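Home | Projects | Student Work | Archive | Contact

Do Wooden Cutting Boards Really Hold On to Smells?
Student project report by Poppy Dawber and Kedir Kumsa
June 3, 2023

Our class was given a list of kitchen claims to check, and we picked the one about onions. A leaflet from Kemby, a shop that sells kitchen goods, says that an oiled maple board will not keep the smell of food. We did not believe it. The leaflet gives no test and no numbers, only the word "proven," and it doesn't say who proved it.

We used two maple boards of the same size. One was rubbed with Liredum board oil in March and left for a week. The other was left plain. On each one we chopped 400 grams of onion, waited 40 minutes, then washed both with the same soap and let them dry overnight.

Next day we asked 90 students to smell both boards with their eyes shut and say which was stronger, or whether they were the same. Tracey Hartley wrote down the answers and was not told which board was which.

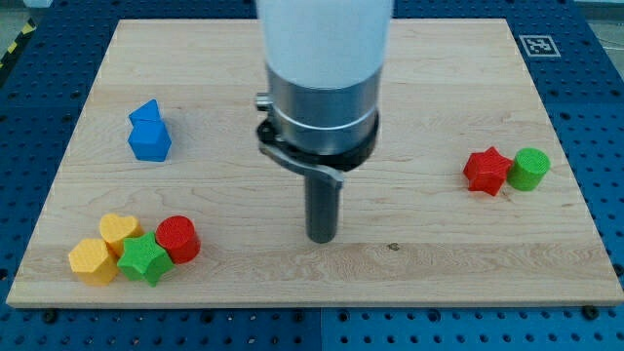

More people picked the plain board, but not by enough to convince us. Quite a few said "same" and then changed their minds when they heard a friend's answer, so we should have kept them apart. The oil also has a smell of its own. Someone could pick the plain board only because the other one smelled like oil, and our test can't tell those two things apart.

Mr. Bramwell thought we were being too hard on the leaflet. We still think a shop that says "proven" should show its work. We would say the oil might help a little with onions, on one kind of wood, after one wash. We didn't try garlic or fish.

If we did it again, we would use more boards and oil them all at different times.

Shares: 40 | Comments: 2

Related projects
Does Salt Make Water Boil Faster?
Testing Lambert Paper Towels, by Graham Yeoman
How Long Does Bread Stay Fresh?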